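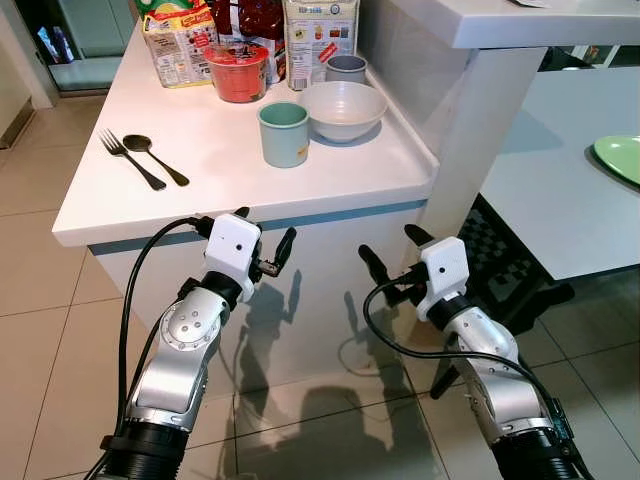
I went in for a free skin consultation in October and came out with a quote for 138 dollars a month. I didn't sign anything. I've been thinking about it ever since, mostly in an irritated way, so I may as well write it down.

The place is called Trarano. It's a skin clinic in the strip near the Melach exit, next to a mattress store, and my sister-in-law swears by it. I have melasma, the patchy brown kind, on both cheeks and my upper lip. I've had it since my second pregnancy. It gets darker in summer and fades some in winter and I mostly leave it alone.

The first thing they do is sit you down at a skin analyzer. You put your chin on a rest, it flashes a few times, and then your face comes up on a monitor looking like a map of the moon. The woman running it told me my skin age was "a little ahead" of my real age. I asked what it was being compared to. She said the database. I asked who was in the database. She said it was very large.

I'm sure it is! I would still like to know.

Then came the plan. Six sessions of a light treatment, 300 dollars each, or the membership at 138 a month, which covers "maintenance" and gives you a discount on a brightening serum by Esten. The serum is 116 dollars for a bottle the size of my thumb. I read the label in the parking lot afterward (they'd given me a sample) and the main ingredients were niacinamide and vitamin C. I have both at home. The niacinamide cost me nine dollars.

What bothered me most was that no one asked about my history. Not whether I was on birth control, not whether I'd tried anything before, not how much time I spend outdoors. I'd read that some light and heat treatments can make melasma come back darker, so I brought it up myself. The answer was that their device is "very gentle." Maybe so. I wanted a better answer for that money.

I called my friend Maricruz Medrano, who had the full package there two years ago. She said her skin looked great for one spring and then the patches came back, and she still can't decide if she'd do it again. She sent me photos. In the before ones she's by a window with no makeup, and in the after ones she's under a ring light. Draw your own conclusions - I did.

So I booked with an ordinary dermatologist, Dr. Saulius Kairys, over at the Paulauskas building. The wait is 26 days. The receptionist asked for a list of everything I put on my face and every medication I take, which already beats Trarano. I have no idea if he'll be any better. He may well tell me to wear a hat.

In the meantime I'm using tinted sunscreen and the nine-dollar bottle. Trarano has texted me four times about the membership.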